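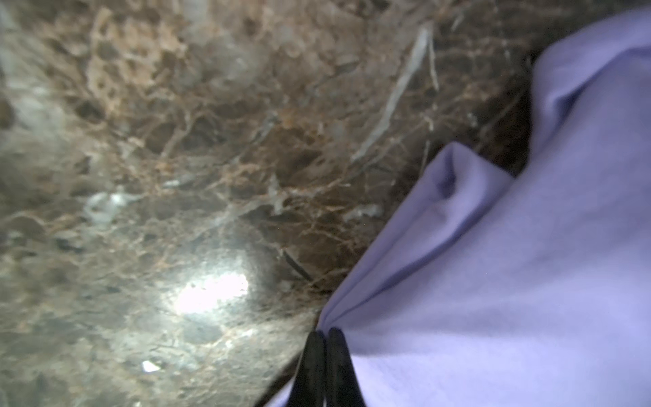
Kelly Haslam writes that her living room bulbs all say "warm white" on the box and no two of them match, and she wants to know if the dimmer is to blame. Probably not. "Warm white" is a label with no fixed value behind it. The number to read is the color temperature, given in kelvin, usually in small type on the side of the box or printed on the base of the bulb.

I settled on 3,000 K for the kitchen and hallway in April and have not changed it. Lower numbers look more yellow, higher numbers look more blue. Mixing two values in one room is fine if the fittings are far apart and do different jobs. Mixing them in a single ceiling fixture looks like a fault.

The second number is the color rendering index. The scale tops out at 100. Two bulbs with the same kelvin value can still make a rug look like two different rugs if one of them scores low. Reds go first. I check this by holding a brick-colored cushion under each bulb with everything else switched off.

Beam angle only matters for spots. Mine are 30 degrees, over the bookcase, set far enough from the wall that the light lands on the spines and not on the top shelf alone. Sumeya Abdella has wider ones in the same layout and prefers them. Her shelves are deeper than mine.
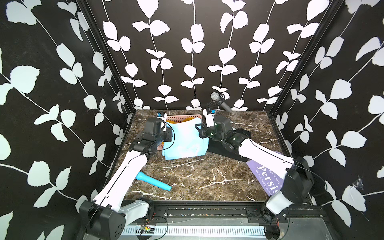

White leafy vines on black wallpaper, with a dark brown marble top.

Back to dimmers. An old dimmer built for filament bulbs often has a minimum load that a few LEDs will never reach. Symptoms are flicker at the low end, a buzz from the wall plate, or a bulb that stays faintly lit when it should be off. I replaced the Bellamy dimmer in the den with one rated for LEDs and the buzz stopped. The bulbs were the same ones. Turn the power off at the panel before opening the plate, and check that the new dimmer suits your wiring.

Most dimmers have a trim setting under the cover. Turn it up until the bulbs start cleanly from the lowest position. On mine that took 2 small turns of the screw.

Reece Tindall asked for the spreadsheet. It needs the lamp shade column filled in first. Linen shades shift everything warmer, and I have only tested the one in the hall.

Last updated: December 6, 2024

2 comments | 30 shares

Contact | Copyright Sheila Entwistle | Back to top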